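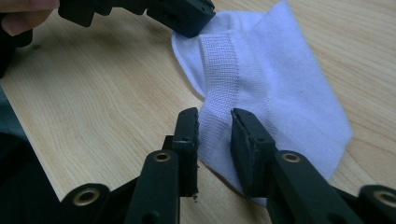 How to prepare for a care needs assessment at home

A care needs assessment is a visit or phone call in which someone from the local care office works out what help a person needs day to day. These notes are for the relative or friend who will be sitting in. They follow the steps used by the Skelgate home support line, and most other areas work in much the same way.

Step 1. Keep a diary for 9 days

Write down every time the person needed help, including the small things. Note the time, what the help was, and how long it took. Include nights. If they managed alone but it left them tired or in pain, write that down too.

Step 2. Gather the papers

Put these in one folder:

Current prescription list
Letters from the hospital or memory clinic
Names and phone numbers of anyone who already helps
Dates of any falls since January
The diary from step 1

If you are using the Prutudeck folder, the diary goes in the front pocket and the fall dates go on the inside cover. An ordinary folder does fine. 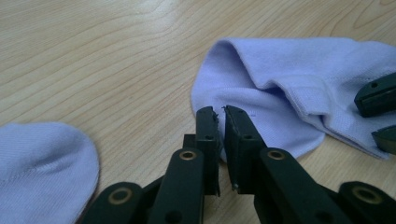
Step 3. Ask for the right time of day

Many people with dementia are at their best in the morning. If afternoons are harder, ask for an afternoon visit so the assessor sees how things usually are. Allow 60 minutes for the main conversation and some extra time for looking around the home.

Step 4. Talk through the daily tasks

The assessor will ask about washing, dressing, eating, using the toilet, moving around and staying safe. Go over these with the person the day before. Keep it short and stop if they get upset.

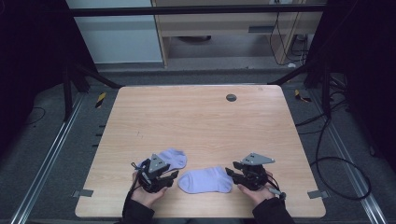

Dressing is the task families tend to under-report. The question on the form is whether the person can get dressed, and it is easy to say yes when someone else does part of the work. Break it into parts. Two socks laid out on a table are a different job from finding a pair in a drawer, and pulling them on over the heel is different again. Say which parts the person does alone, which they do with a reminder, and which you do for them.

Step 5. On the day

Let the person answer first. If you disagree with an answer, ask to speak to the assessor separately before they leave. Carers can also ask for an assessment of their own.

Step 6. Afterward

Ask for a written copy of the result and check it against your diary. If something is missing, reply in writing and keep a copy.

Page last checked: 2020-12-04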